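## Über uns

Livex bringt Doktorandinnen und Doktoranden bei, verständlich zu schreiben. Ob das jeder lernen kann, bezweifeln wir. Gegründet hat uns Manuela Colombo, die vorher 27 Dissertationen lektoriert und fünf davon gern gelesen hat.
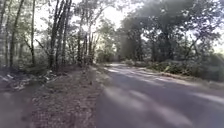 Von Schreibtipps in Listenform halten wir wenig. Auch das Versprechen, ein Wochenendkurs mache aus Chemikern Journalisten, überlassen wir anderen Anbietern.

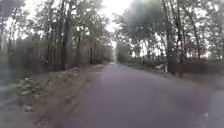 Unsere Kurse dauern ein Semester und beginnen im September. Geschrieben wird in jeder Sitzung, vorgelesen auch. Ermanno Melis leitet die Naturwissenschaften, Rebecca Donati den Rest, den sie ungern so nennt.

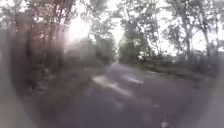 *Waldstraße mit hellen Markierungen*

Bisher haben 322 Personen teilgenommen. Was das über die Qualität ihrer Texte sagt, wissen wir nicht. Zufriedenheitsbögen haben wir abgeschafft, weil fast alle »sehr gut« ankreuzten, auch die Abwesenden.

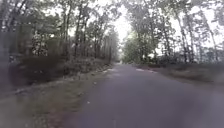

Zertifikate stellen wir auf Wunsch aus. Anfragen bitte an Amedeo Testa, möglichst in ganzen Sätzen.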